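Firham Outdoor Words

A word list and text collection for garden, patio and terrace vocabulary in English and Portuguese

Last changed: Tuesday, June 7, 2022
Maintainer: Dehua Deng

What is in this collection

Firham Outdoor Words is a small bilingual collection of short texts and terms. The texts are the kind which one meets in shop catalogues, care leaflets and delivery notes for garden furniture and paving. I began it when I was translating leaflets for Moura, a shop for garden goods, and I could not find a word list which treats the simple things well. Big dictionaries give five words for "terrace" and do not tell which of them a customer would really use.

The collection has two parts:

terms.tsv holds 723 term pairs, one on each line.
leaflets.tsv holds 2,673 sentence pairs, in the order in which they stood in the leaflets.

Both files are in UTF-8 with tab between the columns. There is no header line in terms.tsv. In leaflets.tsv the first line is the header, please skip it when you count.

Columns in terms.tsv

1. English term, in singular, small letters
2. Portuguese term, in singular, small letters
3. Gender of the Portuguese term (m or f)
4. Topic: seat, table, shade, floor, plant, tool, other
5. Note, which can be empty

Spelling follows British use. So it is "grey" and "colour", and the floor of a garden is "paving" and the single piece is a "slab" or "flag". American words are kept only in the note column, with the mark US before them.

How the texts were chosen

The leaflets come from Moura and from Kellero, a maker of cushions and covers. Both gave written permission and the letters are in the folder permissions. I took out prices, telephone numbers and names of customers. Sentences of less than three words were also taken out, except when they are warnings ("Keep dry").

Every sentence was translated one time and read by a second person. Where the two of us did not agree, we asked the shop. In 18 sentences the shop also could not decide, and these have the mark "open" in the last column. I would be thankful for help with them.

Difficult words

Some words made more work than others, and I write down the decisions here so that the next person does not have to make them again.

"Lounge chair" was in the beginning translated in four different ways. Now it is always "espreguiçadeira" when one can lie on it, and "poltrona de exterior" when it is for sitting only. The English leaflets are not strict about this, so please look at the product drawing before you change a line.

"Strap" and "strapping" are kept apart. The first is one band, the second is the material or the whole woven surface. "Webbing" has its own line, because Kellero uses it for the narrow bands under a cushion.

"Hairpin leg" is a leg made of a thin rod bent into a loop. Portuguese readers whom I asked did not know a fixed name, so the term list gives "perna em gancho" with the note "describe at first use". 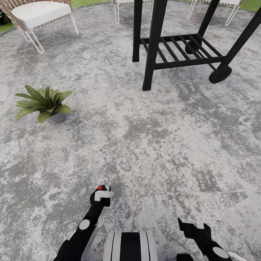 Paving words

"Joint" is the line between two slabs, "seam" is used in the leaflets for cushions only. I have kept this difference also in the translation: "junta" for the floor and "costura" for the fabric. If you find "seam" used for a floor in a new text, please put it in the note column and do not correct the source.

"Mottled", "speckled" and "marbled" are three different lines. In shop language they are often mixed, but a customer who orders a second box of slabs wants to receive the same pattern.

Known problems

The topic "other" is too large. It should be divided, and I had hoped to do this in January, but other work came between.

Plant names are weak. Only the common names are given, and for some plants the common name changes from one region to the next.

662 of the sentence pairs come from the same cushion care leaflet in its different editions. They are very similar to each other. If you use the file for training or for testing, keep all of them on one side, otherwise the result will look better than it is. The column "source" has the value studar-care for these lines. Studar was the earlier name of the cushion series.

The Portuguese is European Portuguese. Some terms will sound strange in Brazil, and I do not have the knowledge to mark which ones.

Use and changes

You may use both files for teaching, translation and research. For a printed catalogue please ask first, as the permission from Kellero does not include it.

Corrections are welcome. Send one change for each message, with the line number, the old text and the new text. Please do not sort the files before you send them back, the order in leaflets.tsv is needed to find the source page again.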